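Larine is hiring: someone to look after our two-arm cell

Posted in February by the Larine workshop team
14 comments | 37 shares

We need a technician for one machine, and we think it's a great one! It's a bench cell with two arms on their own base plates, bolted to an aluminum rail, and it spends its working life picking up cans and putting them in a plastic basket. Sounds easy until a gripper pad wears unevenly and the lids start tilting.

You'd have the cell from 8 in the morning, 5 hours a day to begin with, with more if you want it once you've settled in. The work is hands-on: checking finger alignment, retightening base plates, looking over the cable loops for rubbing, cleaning grit out of the rail grooves and swapping pads (we keep 100 spares, so don't be shy). You'd also look after the wrist cameras, and write up each fault in Basumen, our maintenance log, in words the next person can follow.

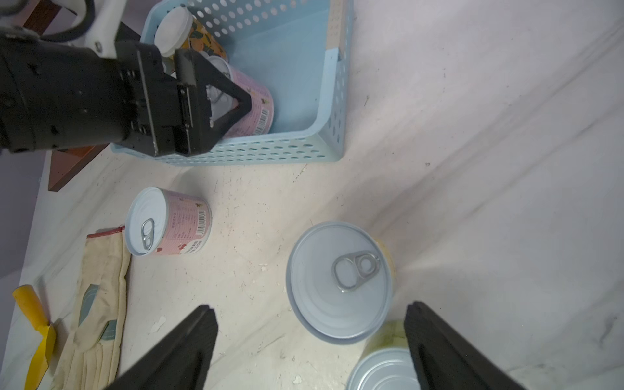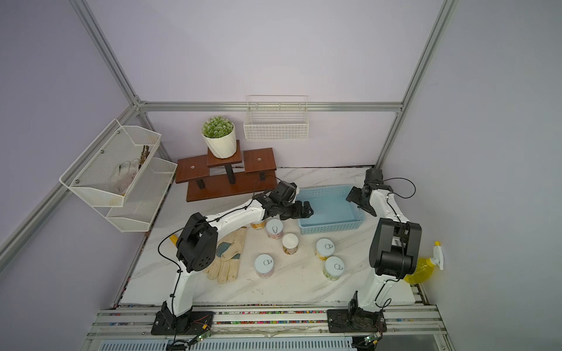
The can-and-basket cell, from the wrist camera and from the side.

You should be comfortable with a hex key, a multimeter and a stubborn connector. Experience with Jevex controllers would be lovely, but we'll happily teach you. Patience matters more to us, and so does telling us when you've broken something. We've all done it.

The job is based at our Cheng Street workshop. You'll get paid training, a tool allowance and a bench of your own, plus more than 2 weeks working alongside the person who set the cell up.

To apply, send us a page on something you've repaired. Bikes, printers and sewing machines all count!

Comments (3 of 14)

rustybolt: Is part-time study OK alongside this?
Larine workshop: Yes, plenty of us have done it. Mention your timetable when you write.
mk_solder: Applied! Sent you my page on a dead dishwasher pump.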